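Brindgate Community Clothing Room
Progress report to the Willems Fund
Reporting date: 26 Oct 2019

1. Purpose of this report

The Willems Fund awarded Brindgate a grant of $3,845 toward the running of the clothing room on Murnerex Street. The award was made in May and covers the sorting, folding and free distribution of donated clothing to households in the surrounding neighborhoods. This report sets out the work completed to date, the use made of the grant, the difficulties met and the plans for the remainder of the funding period. It follows the headings in the Fund's reporting guidance, with the sections on staffing and premises combined.

2. Summary of progress

The clothing room has opened on each of its scheduled mornings since the grant was received. Donations are now accepted at the door and at the Pivavon drop-off point, and both streams are sorted in the same room. The backlog of unsorted bags carried over from last winter has been cleared. Adult clothing is available in all common sizes. Children's clothing remains in shorter supply, and the position on shoes is unchanged from the time of application.

Of the four objectives agreed with the Fund, two have been met in full. The remaining two, concerning the labeling of stored stock and the introduction of a simple request form for families, are in progress and are discussed in section 6.

3. Sorting and folding

The application described a process in which clothing was bagged, moved and rebagged several times before it reached a shelf. Garments were often creased by the time they were offered, and visitors had to search through piles to find a size. The grant has allowed Brindgate to replace this arrangement with a single pass. Each bag is opened onto a table, the contents are checked, and every garment that is fit to be given out is folded and shelved in the same session.

Checking is done before folding. Items are looked over for tears, missing buttons, broken zippers and stains at the collar and cuffs. Clothing that needs a small repair goes into a mending bin. Clothing that cannot be worn is set aside for textile recycling, and the recycling contractor collects on request.

T-shirts and other knit tops make up the largest share of what is received, and a good deal of time has gone into agreeing how they should be handled. The method now in use is to spread the shirt on the table, smooth it from the hem toward the shoulders, turn in the sides and fold it up to a size that fits the shelf dividers.

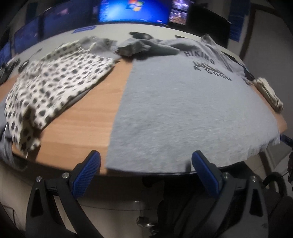
Printed and patterned garments are shelved together with plain ones of the same size. An earlier trial separated them, on the assumption that visitors would prefer to browse by style, but it doubled the number of stacks and made the smaller sizes hard to find. Sorting is now by type of garment first and by size second. Color and pattern are disregarded except in the case of school clothing, where plain items are kept in their own section.

Table space continues to set the pace of the work. A full bag covers a table quickly, and soft garments such as knitwear and light cotton tend to gather in heaps at the back while the one in hand is being folded. Workers have been asked to open one bag at a time and to clear the table before starting another. This has slowed the first half hour of each session slightly, but the end of the session is much more orderly, and fewer items are left over for the following week.

4. Storage and shelving

Shelving was installed along the long wall of the room in the first weeks of the grant. The shelves are adjustable, and the lower ones have been set deeper to take coats and bedding. At full use the room can hold up to 800 folded garments, which is sufficient for a normal month. Seasonal stock is kept in lidded bins in the adjoining closet.

The closet is dry but has no light of its own. Bins have to be brought out to be searched, and this was the main reason for the delay in labeling. A battery lamp has been bought from the contingency line, and the labeling of winter stock has begun.

5. Use of the grant

Spending is in line with the approved budget. The largest single cost was the shelving, including delivery and fitting. Other spending has covered storage bins, shelf dividers, laundry costs for donated bedding, printed size cards and the hire of a van for the move of the backlog. Receipts are held at the Brindgate office and will be supplied with the final report, as the Fund's terms require.

One change to the budget was agreed in advance with the Fund. The sum set aside for a clothes steamer was moved to the laundry line after it became clear that prompt folding removed most of the need for steaming. No other transfers between lines are expected.

6. Difficulties and actions taken

Three matters should be brought to the Fund's attention.

The first is the labeling of stored stock. It was due for completion by the end of the summer and is now behind schedule. Labels are being written as each bin is opened for the winter changeover, and the work will be finished when that changeover is complete.

The second is the request form. A draft was tried with a small number of families and was found to be too long. Several questions duplicated information that could be read from the size card. A one-page version has been prepared and will be offered at the door and at the Pivavon drop-off point.

The third is the uneven supply of children's clothing. Outgrown clothing for the youngest children arrives steadily, while clothing for those of middle school age is seldom donated. Brindgate has approached local schools about a collection at the end of the term - the response so far has been encouraging, though no dates have been fixed.

7. Feedback from visitors

Comment cards have been left at the exit for those who wish to use them. The remarks received mention the tidier shelves and the ease of finding a size. A number of visitors asked for a mirror and for a place to sit with small children. A mirror has since been put up beside the door. Seating is more difficult, as the room is narrow and the aisle must be kept clear, but a bench in the hallway is under discussion with the building's owner.

There were also complaints, chiefly about waiting times on the first morning of each month. Entry on that morning is now by numbered ticket, given out from the time the building opens.

8. Plans for the remaining period

The priorities for the coming months are to complete the labeling of stored stock, introduce the shorter request form, and build up the supply of coats and warm knitwear before the cold weather. A written guide to checking and folding is being prepared so that new workers can be shown a consistent method from their first session. Brindgate would be pleased to share the guide with other groups supported by the Fund.

Brindgate is grateful to the Willems Fund for its continued support. Representatives of the Fund are welcome to visit the clothing room during any sorting session, and arrangements can be made through the office.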